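Ikico halts jewelry sorting trials after grip force fault

20/03/2022

Ikico has suspended handling trials at its Rulstead site after a grip force fault damaged several pieces of costume jewelry. There were no injuries. The company said work with the affected fingers will stay on hold until a revised controller has passed bench tests.

The fault was traced to the force limit in the finger controller. After a restart, the software loaded a default value in place of the one set for small parts, and the fingers closed at almost 38 newtons. The limit for beaded items is 8. Operators noticed the problem when the elastic cord on a bracelet parted during a routine pick. A check of the logs found that 112 of the 605 picks made since the restart were over the limit.

Most of the overloaded picks caused no damage, according to Suryani Harahap, who leads testing at the site. Losses were limited to split beads, two bent clasps and the one broken cord. "The alarm threshold was read from the same file as the force limit," Harahap said. "When one value went wrong, the other followed it, so no alarm was raised."

Olaniyan, which supplies the controller, has issued a temporary patch that blocks motion if the part profile is missing. A permanent fix will store the alarm threshold separately and is due in July. Until then, operators must confirm the limit by hand after every restart.

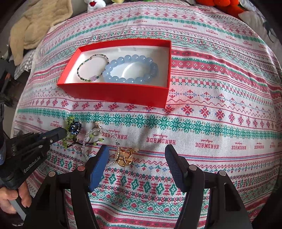

Grip force is hard to set for mixed jewelry, as stiffness varies widely from piece to piece. A limit that suits the round light blue beads of a bracelet in its box can be too high for lime-green beads on thin black wire stems, or for gold open-work with a fine chain attached. Ikico plans to give each type its own profile. Holtemell, which uses the same controller on a packing line, said it had checked its own settings and found no faults.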